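Notes from the Plercombe open day, 31st May

I went up to Plercombe for the open day with one question on my list, and it was my sister's: when do I get a machine that picks up after my kids? I've been asking some version of it at these things for years. I used to get a brochure. This time I got a folding chair and a paper cup of coffee and was told I could watch as long as I liked, so I did!

The lab takes up half of the old Moltside building, up a ramp and past a vending machine that only takes coins. They had the kitchen room open first (cups into a dish rack, very slow, lots of polite clapping) and a laundry corner where a towel got folded into something my grandmother would have refolded the second your back was turned. Fine. I've seen towels. What I wanted was the bench room at the end of the hall, where Despina Mocanu's group works on clearing up after a job. I have a garage, and my garage is a disgrace.

The chore is one everybody knows. You've fixed the thing, the tools are all over the table, and somebody has to put them back in the box.

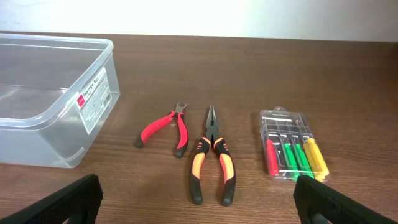
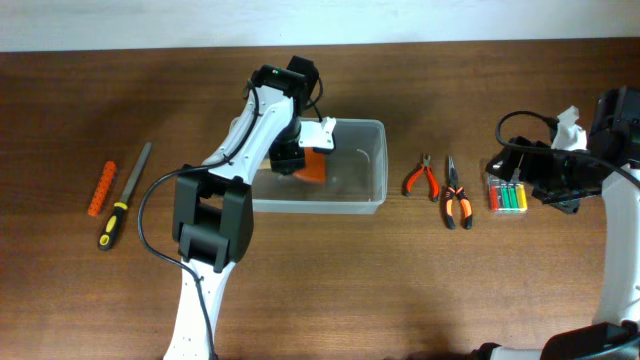
Tidy-up task in the bench room at Plercombe: hand tools and a clear plastic box.

Despina told me pliers are a pain because of the handles. Open them a bit wider and it's a whole different shape to grab. They'd logged 1,521 practice pickups before the open day, and she still winced when I asked how often it works. "On a good morning I'd let you film it," she said. I liked her a lot.

The other thing that gets them is anything see-through. I'd never thought about it, but a clear box on a brown table mostly looks like brown table. Cirilo Aguirre, who sets up the bench, had wanted a nice solid blue tub and got outvoted, and he's still a little sore about it.

Now, speed. I timed myself at home that night with a similar pile on my workbench and I was done before the kettle boiled. The group's target is the whole table cleared in 256 seconds, and Despina said they were a ways off. So if you're picturing the garage getting done while you sleep, well, maybe, if you sleep late and you only own a few things.

I had lunch with Mireille Masson from Plirden, who runs a repair counter and had driven nearly 400 miles to be there. She doesn't care about slow. Her bench gets cleared after closing and she'd take all night over it. What she cares about is a file ending up in with the good screwdrivers, and whether she has to come in at six to fix what the machine did. She asked that in the Q&A and got a very careful answer about supervised use, which I wrote down as no.

Would I have one? In a shop with a fixed table, the same tools every day and somebody in the next room, I can see it, sooner than I'd have said last November. At home, no. My sister's living room floor has more kinds of object on it than that lab has tried, and half of them are sticky.

Parking is free but fills up by ten. The sandwiches were good, get the egg one.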